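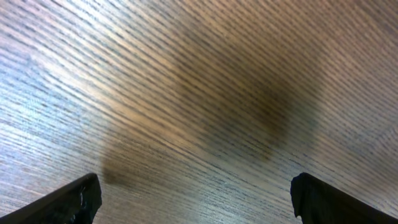 Is a trip to the Dalgleish showroom worth it if you're planning a fireplace? Only if you already have your room measured and know what kind of flue you've got, and even then I'd go for the stoves and skip the presentation.

I drove out to Rodville for their March open day because the flyer promised "see your own living room before you build." Doors at 10, coffee, a tour of the workshop, then the 3D room. The workshop was the good part. Leonora Dagdag walked us past the welding bay and answered everything I threw at her, including what a replacement door gasket costs and how long you wait for one (2 weeks, she said, and didn't dress it up).

The 3D room is run with software called Jivness. You hand over your floor plan and they drop a stove into it. Mine came back with a ceiling a good foot higher than the one I live under and late afternoon sun through a north wall. Everything looks cozy in that light. I asked Zübeyde Güneş, who was at the controls, to put in the clearances required by code, and the lovely Humard corner model suddenly stood almost in the doorway. She was nice about it. She also said most people don't ask.

The rendering costs $55, credited if you order. The Humard was tagged $2,000 on the floor, pipe and hearth pad extra, installation quoted separately. No one would give me a ballpark for that last one.

Parking is on the gravel lot behind the building. Bring your own tape measure.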